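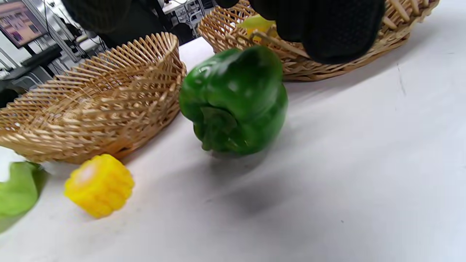
Weekly check of the vegetable table, cell 2, with my comments
Put together by Liliana Rizzi for whoever has the morning turn

I have kept the old order of the sheet, which Gaetano Carbone wrote when the cell was still in the back room at Vodasano, and I've added my own remarks under each line. Some of them have grown a bit long, I'm afraid, but I would sooner you read too much over your first cup of tea than ring me from beside the table. Allow half an hour. Write OK, SEE NOTE or STOP next to each line, and initial it.

BEFORE ANY POWER

1. Stop button pressed in, key out and in your pocket.
Comment: In your pocket, please, and not on the desk by the monitor. We have all left it there, me included.

2. Tabletop wiped and inspected.
Comment: A damp cloth and nothing stronger. Scuffs and faint marks on the white surface are fine and can be left alone. What I do want to hear about is anything you can catch with a fingernail, as the fingertips drag over it on the low picks and wear unevenly. Last April's scratch looked like nothing at all and cost us a pair of pads.

3. Baskets checked for loose ends.
Comment: Wicker is lovely to look at and a nuisance to live with. Run a gloved finger all the way round the rim. An odd stick standing up from the weave won't hurt a plastic pepper, but it will go between the fingers and into the linkage if the approach is a little off. Trim what is broken, tuck in what is only loose, and if the rim itself is unwinding, put the basket aside and write STOP.

4. Play vegetables sound and clean.
Comment: Look for splits and for anything sticky. The glossy ones show up greasy fingerprints and the pads slip on them, so give those a proper wipe. Leaves tend to go missing under the desk - do have a look.

GRIPPER

5. Finger pads.
Comment: Both pads should be the same thickness and sit square. Press them together by hand and look for daylight. If you can see any, change the pair, never just one.

6. Finger screws.
Comment: Itow driver, small bit, snug and then stop. Ginevra Sartori once found one of these in the bottom of a basket, and we were very glad she did.

7. Jaw travel.
Comment: Open and close slowly by hand the whole way. It should feel the same from one end to the other. A gritty patch usually means wicker dust, and a soft brush will sort it out. No oil, however tempting.

8. Running hours copied from the counter.
Comment: It stood at 373 when I wrote this. Please copy the number exactly, even if it seems not to have moved.

CABLES AND DESK

9. Cables behind the monitor.
Comment: Nothing pulled tight, nothing pinched against the shelving, nothing hanging where a sleeve might catch it. Follow the gripper lead with your hand all the way to its plug, because the outer jacket hides a good deal from the eye.

10. Clear height over the table.
Comment: Measure with the rule, 320 mm at the lowest point. If somebody has shifted the bracket to make room for something else, put it back and leave them a kind note.

WITH POWER ON

11. Stop button tested.
Comment: Press it while the jaws are moving, not while they are resting. They should halt where they are and stay there. Test it again after turning the key, as the second press is the one that failed on the Chiba unit.

12. Hands.
Comment: Well-fitting gloves only, cuffs tucked in. When you are setting things out or moving a basket, the jaws must be open and held still. If two of you are working, one person says "clear" out loud and the other one waits for it. It feels silly for a day or so and then you stop noticing.

13. Slow run.
Comment: A pepper and a piece of corn, each from table to basket at the slowest setting. Listen as much as you watch. The run takes roughly 22 seconds, and if it is much longer, go back to line 7.

Signed sheets go in the Oron folder, newest at the front.

Comments (4)

Blair Jardine
Thank you for this, Liliana, much kinder than the old version! Could line 3 say which cutters to use? The big ones crush the wicker and leave it worse than before.

Liliana Rizzi
Good point, Blair. The small flush cutters, top drawer. I'll put it in when I next print the sheet.

Leonardo Gentile
On line 7, I had the gritty patch again this morning and brushing didn't shift it. There was a sliver of stick lodged right behind the left finger. I got it out with tweezers, power off and key in my pocket as instructed, and it has been smooth ever since.

Gaetano Carbone
Leonardo, please write that on the sheet as well as here. And does anyone have the 320 rule? It isn't on its hook.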